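12/21/18 - two-arm cell, cube handoff, R.C. writing

Fault again on the right arm. Writing this up before I go because Emmett has the cell tomorrow and I don't want him starting from zero.

Short version: gripper lost comms with a cube in the fingers, held on (good), controller then tried to home the arm with the gripper state unknown (NOT good). Left arm was over the table at the time. No contact. I hit the stop. Nobody near it, I was at the keyboard, arm's length from the button.

Cell is tagged out for auto mode. Manual at reduced speed only, teach pendant in hand, till the list at the bottom is done.

**What was running**

Foam cube job, the long soak for Plakdale. Pink and blue, pick, swap, put back, repeat. Left arm takes pink, right arm takes blue. Soak had got to cycle 3637 when it dropped. Trimis build on the cell controller, same one as since August, nothing changed on my side. Checked the config diff twice.

Log, cleaned up a bit:

- right gripper close cmd, ack ok
- force reached, grip flag true
- lift start
- gripper heartbeat missed, then missed again, then fault 232 (tool comms timeout)
- arm stops mid lift, as it should
- auto recover kicks in. clears fault 232. sends HOME
- E-stop (me)

232 by itself I can live with. It's the auto recover that bothers me. It cleared a tool fault with no tool talking. Should never be able to do that. The grip flag was still "true" from before the dropout, stale, and the recover routine reads the flag and doesn't look at how old it is. So it thought everything was fine and off it went.

Home path for the right arm goes up and back, so most times it'd be harmless. But if left is out over the table the paths come close. The interlock that holds one arm while the other moves is only checked at the start of a cycle step and HOME isn't a cycle step. Emmett warned about this when we wrote it, I said we'd get to it. We didn't. My fault, putting it in writing.

**After the stop**

Released brakes by hand, backed right arm off, took cube out, checked fingers. Fingers fine, no play, screws tight. Powered down, 10 min coffee, powered up. Gripper came straight back, no fault. Of course it did.

Then ran picks by hand at slow speed to try and make it drop out again. Blue cube only for the first lot, left arm parked where I could see it. 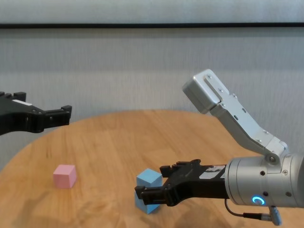
Got 3 dropouts in the whole session. All of them with the wrist rolled well over, all during or just after the close. None with the wrist straight. None with the gripper idle, even rolled. So it wants both, the roll and the current draw from closing. To me that says cable or connector and not firmware, a marginal contact that opens up when it's twisted and then can't carry the close.

Wiggle test: arm stopped, gripper powered and holding, me outside the finger area, moved the cable at the wrist with a plastic rod. Dropped out once on pushing toward the elbow side. Couldn't repeat it. Not proof. Annoying.

Wrist LED ring stays lit right through a dropout, by the way. It runs off the arm and not the tool side, so DON'T use it to decide if the gripper is alive. I did, first time, had my hand halfway in before I looked at the screen. Fingers still clamped with full force and no way to command them open. Foam cube so who cares, but the same habit on the Hemerel parts would be a bad day. Look at the heartbeat on screen, or kill tool power at the cabinet and then reach.

**Things I ruled out (mostly)**

- Supply voltage. Scope on the tool supply at the cabinet end, no dip worth mentioning when the gripper closes. Haven't measured at the wrist end, need the breakout for that and it's not in the drawer. Who has it?
- Gripper itself. Not fully. Swapping left and right grippers is the real test and I ran out of day.
- Cube. Foam is a bit compressed at the corners from all the cycles and it sits crooked in the fingers sometimes, tilts when it's picked up. Doesn't matter for the comms. Does matter for grip position, I saw the close width wander. Separate problem, fresh cubes for the next soak.
- Noise from the left arm. Dropouts happened with left parked and brakes on, so no.

**Old data**

Went back thru the soak logs looking for single missed heartbeats, the ones that don't add up to a fault so they never get shown. Found 281 on the right gripper. Left has none. Zero! And they're bunched up toward the end of the soak. So it was getting worse for a while and we had it on disk and weren't looking. Need a counter on the main screen, with a warning well before the timeout.

Rosaura's rule for next year: any missed heartbeat gets logged where a person will see it.

**Muñoz cable**

Spare is a Muñoz, the flex rated one, in the gray bin under the bench. Bit longer than what's on there now. Route it with a proper service loop and clamp it so the bend isn't right at the connector. Check the loop can't snag on the gripper body through the full roll, both ways, by hand with brakes released, before any power goes on. Keep the old cable, label it, don't toss it. I want to cut the boot open and look.

**To do, in this order pls**

1. Auto recover OFF in config for both arms. Done on right. Left NOT done yet, controller wanted a restart and I didn't want to lose the log buffer. Log is copied now so go ahead.
2. Swap grippers left/right, old cable still on. Run the roll + close test. See if the fault moves with the gripper or stays with the arm.
3. If it stays: new cable, same test again.
4. Fix recover routine. Tool fault = stay stopped, wait for a person. Grip flag goes to "unknown" on timeout, never keeps the last value.
5. Interlock check on every move, HOME included. Emmett to write, me to review, then we both try to break it at slow speed with the arms well apart.
6. Soak restarts from cycle one. Don't carry the count over, I know Plakdale will ask.

Do 2 before 3 even if the cable is obviously the culprit. If we change both at once we learn nothing and it comes back at the customer's.

I'll call Plakdale myself and tell them the soak is stopped and why. Didn't get hold of them today.

E-stop worked first press, arm stopped right away, no drift that I could see. Still want the stop distance measured again w/ the gripper mounted, last time was bare flange. Adding that as 7.

Emmett - keys for the cabinet are in my top drawer, tag is on the mode switch. Call me if left does anything odd on restart.

R. Cuervo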